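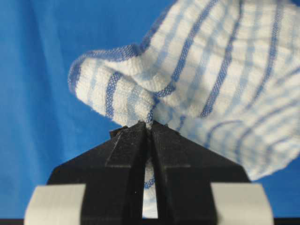 **29 August 2019**, detention records, reading room end

Back on the Barreto files. The question is still the one we wrote on the whiteboard in June: how long do people held in Barreto district jail wait before a judge looks at them for the first time? The law there gives a deadline. The files give an answer that depends on which stamp you believe.

Set so far: 339 case files, 2800 scanned pages, most of them straight, a few sideways, one batch with the back of every page scanned first. Hanora sent a cover note calling the set "clean." I have kept the cover note.

**Morning: dates**

Every file is supposed to carry three dates: arrest, entry to the jail, first hearing. In practice:

- Arrest date is handwritten on the police sheet, and usually legible if you have already seen the same officer's sevens.
- Entry date is a stamp. The stamp is good. I love the stamp.
- First hearing is either a court order with a proper date, or the words "brought before the court" with no date at all, signed with great confidence.

I had been reading "brought before the court" as a hearing and borrowing the date from the next sheet in the file. Went back through the court's own procedure notes, and the phrase is also used when a person is driven to the courthouse, sits in the holding cell and is driven back because the judge is away. So we have been crediting people with hearings for taking a ride in a van.

Changed the rule. A first hearing now needs either an order or a line recording that the judge addressed the detained person. A trip goes in its own column, `transport_only`. This will make the waits longer in our table, and somebody will ask if we changed the rule to get longer waits. Wrote the reason into the codebook with today's date next to it so the argument can be had with the codebook.

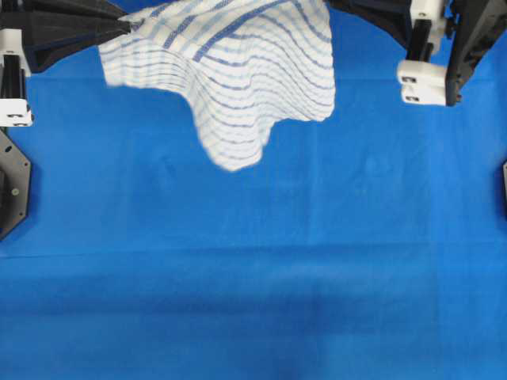

Then the files where the first hearing comes before the arrest. There are more of these than physics would like. I sorted them by clerk and most come from the same desk, where the year was being written on January paperwork out of habit well into spring. Not fixing them silently. They get a flag, the original date stays in its column, and the corrected one goes in a second column with initials.

**Double coding**

Pulled a sample and had it read by both of us without looking at each other's sheets. We disagreed on 11 files. Talked them through over lunch, which was a mistake for lunch.

What the disagreements were made of:

1. Whether the duty lawyer was present. One of us took a lawyer's name typed at the top of the form as presence. The name is preprinted. It is on the forms from the year after he retired, too.
2. Whether an interpreter was offered. The box is ticked, but it's ticked on every form in that bundle, same pen, same angle.
3. Whether a release order counts as release on the day it was signed or the day the jail logged the person out. We both felt strongly. We were both using it differently from how the codebook says.

Decision on the lawyer: `present` only with a signature or with the lawyer's words in the minutes. A name alone is `named`. Decision on the interpreter: leave the tick as `ticked` and stop calling it `offered`. Decision on release: both dates, and the gap between them is now a thing we measure. It should have been from the start. People sat in that jail with a signed order for their release in somebody's tray, and we had been rounding them off.

I reread three of those files twice to be sure. In the worst one the order went to the wrong wing, came back, and went to the wrong wing again. The person is in our table as a row with a short detention. Fixed.

**Isuler**

The database had opinions today. Isuler takes an empty date as "unknown" if you type it in and as "not applicable" if you import it, and these two do not sit in the same bucket when you filter. So anyone still waiting for a hearing at the time of scanning was being dropped from the average, as if the matter had never come up. Those are the people the project is about. 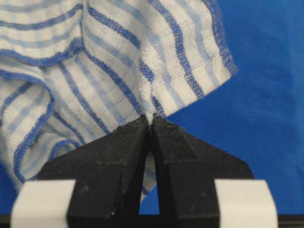 Workaround for now: import with the text `NONE_YET` in a side column and leave the date alone. Ugly. Works. Wrote to Isuler support and received an automatic reply thanking me for my patience, which I hadn't offered.

Also, averages. I keep reporting the mean to myself and being shocked, then the median and being less shocked, and picking according to mood. For the draft we print the median, the longest wait and the number past the legal deadline, in that order, every time, in every table. No means. A few very long cases drag it around and a hostile reader will spend a page on that and never get to the deadline.

**Privacy pass**

Ran the name stripper over the notes field. It took out all the names, and also "Vesier" wherever it turned up. Vesier is the village with the checkpoint, so half the arrest locations went blank. It did leave in a nickname, a motorbike plate and somebody's mother. Machine pass is not enough. Every notes field gets read by a person before anything leaves this room, and nobody sends "just the spreadsheet" to anyone in the meantime, including to Hanora, including when they ask nicely.

Rule on villages: keep Vesier in the internal copy, merge it with its neighbors for the public one. The place is small enough that a month, an age and a charge will tell any local who it was.

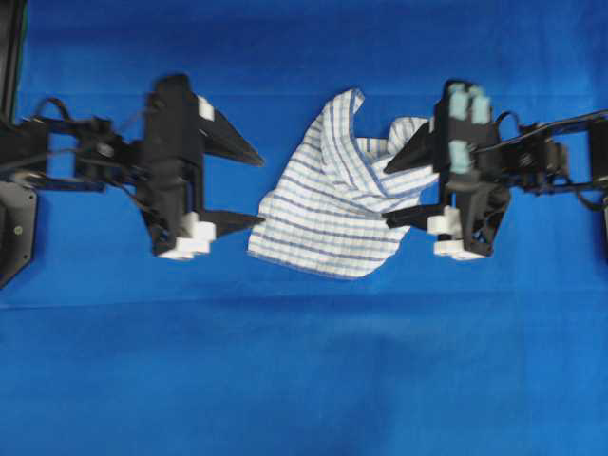
*Towel held up between the two arms, blue cloth behind.*

**Late afternoon: the draft**

Started the findings page and threw out the first paragraph, which had the word "systemic" in it twice before it had a fact. Second attempt opens with the deadline as the law states it and then what the files show. Reads like a bus timetable. I think that's about right for something the ministry's lawyers are going to go over with a ruler.

Things the draft must not say:

- That anyone was held on purpose past the deadline. We have paper. The paper shows how long, and very seldom why.
- That Barreto is typical. We have Barreto because Barreto had a scanner.
- That missing files would change the picture, or wouldn't. There are gaps in the register numbers and we don't know what was in them. Give the gaps their own paragraph and leave it there.

Things it must say, even though it's dull: how the files were picked, who picked them, and that the jail office handed over the bundles itself. If they left out the bad ones, our numbers are too kind. If they left out the good ones, I'd like to meet the person who did the sorting.

**To do**

- Recode hearings under the new rule, whole set, oldest files first
- Ask Hanora who has the key to the stamp (and whether there was ever a second stamp, see the two slightly different eagles)
- Rescan the backwards batch or learn to read backwards
- Codebook: move "release" up to the front, print, put the old one in the bin and not back on the shelf
- Check whether holidays count toward the deadline. The law says "days." The court's calendar appears to say something else
- Toner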